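Matubbar Photo Room: Progress Report to Rostari
5 min read
11/05/2022

We are so glad to be writing this one! When Rostari agreed to back the photo room at Stakthorpe, we had a borrowed backdrop, one working light and a long list of people who wanted to learn how to use them. Six months in, the room is open, the lights go off when they're supposed to, and the first portrait group has already finished its course.

What we've done since the last report

The studio space got its blackout curtains at the end of the winter. They took longer than planned (the rail we ordered was too short, and the second one needed a different bracket), but the difference is huge. You can now shoot a low-key portrait at noon and get a proper dark background, and the groups have loved that more than almost anything else we bought.

Our first course ran for 10 weeks. It covered window light, one flash, two flashes, and then a portrait project that each person planned for themselves. Two people left early, one for a new job and one for family reasons, and both have asked for a place next time. Everyone else finished with a set of prints. Some are quiet, close-up portraits of grandparents. One set is all hands at work: a baker, a bike mechanic, a school crossing guard. We put the whole lot up in the hallway and people keep stopping on their way to other things in the building.

The open evenings have been busier than we dared hope. We set the limit at 30 places per evening and have filled it every time but one, when there was ice on the roads. People bring their babies, their dogs, their band, a grandmother in her best coat. They get a portrait taken by a course member with a tutor nearby, and they go home with a print. The printer has been the star of the whole program. We were nervous about running costs, but doing the small prints in batches has kept paper waste low.

Tultum, our school project, is the part we talk about most at home. Students photograph a street they walk down every day, then come back and photograph it again in different light. We had thought the younger ones might get bored with going back to the same spot. They didn't! They argued about shadows. One group asked if they could go a third time, after rain, so we moved the editing session and let them.

Money

We spent $3483 in this period. The largest share went on the two studio lights and their stands, followed by the curtains, printer ink and paper. Tutor pay came in as budgeted. The curtain rail mix-up cost us a return fee, which we've taken from the small repairs line. We haven't touched the travel line yet because all the Tultum sessions so far have been within walking distance of Stakthorpe.

We'd like to ask whether the unspent travel money could go toward a second-hand lens for close work. The still life people are currently sharing one between the whole table, and they're very polite about it, but it slows the sessions down a lot.

What has been harder

Booking. We started with a paper sign-up sheet and a phone number, and it was a mess. Names appeared twice, and a few families came on the wrong evening. We've moved to a simple online form and kept the phone line for anyone who prefers it.

Storage is the other headache. The backdrops live on top of a filing cabinet, and one of the paper rolls now has a crease right through the middle. A wall rack would solve it, and we have a quote.

Editing is slower than we expected too. We have two laptops, both old, and opening a folder of large files on either one is a good time to make coffee. We've started asking people to pick their ten favorites on the camera before they come to the desk, and that has helped their photography as much as the waiting time.

Still life and tabletop

The tabletop sessions began as a rainy-day filler and now have their own regulars. Plain backgrounds, simple objects, lots of time spent on where a shadow falls. 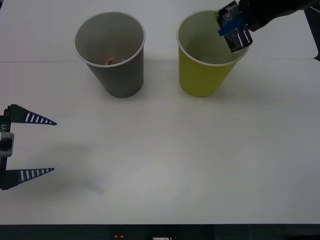
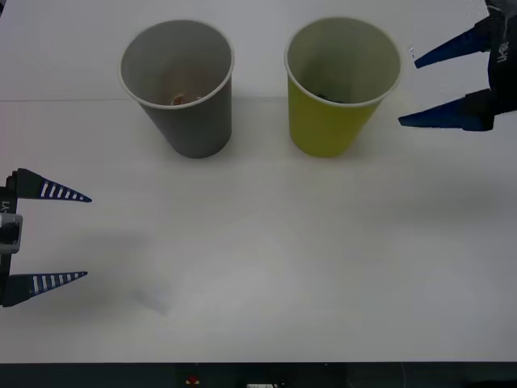 The regulars have asked for a longer session in the fall, with a whole evening on exposure for pale backgrounds, and we've said yes. It needs no new equipment beyond a few sheets of white card and some clamps.

Next steps

The second portrait course starts after the summer break and already has a waiting list. We'll run the open evenings through the fall, with a family portrait night in December if we can get the bigger room. The Tultum prints will go on show at the Matubbar office first and then move to the school. We'd love for someone from Rostari to come and see them, and to sit for a portrait while you're here.

The quote for the wall rack and the full spending sheet will follow in a separate email.

14 shares
2 comments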